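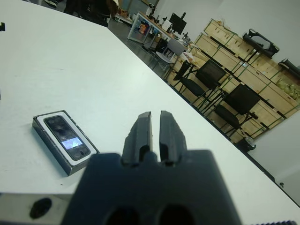
Gripper open beside the phone tray, Savoseck test cell.

A stop that releases the part is a fault, whatever the manual calls it

In December our handling cell at Savoseck dropped a phone. The arm was carrying it back to the tray when the controller lost one status message from the gripper, timed out after 40 milliseconds and went to its safe state. On the Kultier controller, safe state means fingers open. The phone fell 600 millimeters to the floor and the glass cracked.

The log recorded a successful protective stop. I think that entry is wrong, and I think the default behind it should be changed.

Opening on fault makes sense where a hand may be caught between the fingers. Our grip force is set to 12 newtons and the risk assessment for the cell already accepts it. The hazard that remains is the load. A phone has a lithium cell in it, and a damaged cell can catch fire some time after the impact, when it is back in a bin with others.

Flonport, who integrated the cell, proposed raising the timeout to 400 milliseconds. This would hide most dropped messages. It would also delay the response to a real loss of communication, and the fingers would still open at the end of it.

The Tillman line next door holds position and force on a communication fault and opens only on a manual release. The change there was one parameter and a revised page in the assessment. We should do the same before the cell runs unattended again.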